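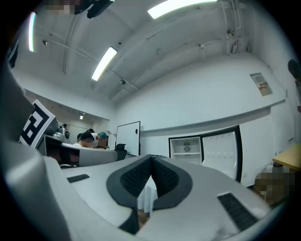

A whiteboard with a thin black frame, to the right of the people working.

Workshop > Shared rooms > Whiteboards

Print this page | E-mail this page

Keeping a workroom whiteboard clean
Finlay Mowat

A board in a shared workroom picks up dust, skin grease and old ink. Most of the grey haze that builds up is pigment spread thinly by a dry rubber, and more dry rubbing will only spread it further.

Routine cleaning

Wipe the whole surface with a damp microfibre cloth at the end of the day, working from the top down in overlapping strokes. Dry with a second cloth. Wash both at 40 degrees without fabric softener, which leaves a film that the pens skate over.

Old or permanent ink

Draw over the mark with a fresh dry-wipe pen, wait ten seconds and wipe. The solvent in the new ink lifts the old. If a stain remains, put a little isopropyl alcohol on the cloth – never straight on the board, where it can run behind the frame. Melamine boards take this treatment less well than enamelled steel. Test a corner first. Scouring pads and cream cleaners will ruin either.

Position

Place the board where it can be read from the seats, out of direct sun and at least 900 mm from a heater. With people seated, the lower edge needs to clear the tallest desk screen or partition in front of it. A free-standing board should have its feet levelled and the castors locked. Check the frame screws every January and tighten by hand only.

Pens

Store flat with the caps on. Pens kept tip-up dry out, and those kept tip-down tend to blot. Throw away any that leave a broken line.

Tomos Ruddock writes that a board left unwiped for 3 weeks at the Gomstead workroom came clean with two passes of alcohol and one of plain water. The surface was enamelled steel.

Contact the editors | © Gurnidska Workshop Notes | Back to top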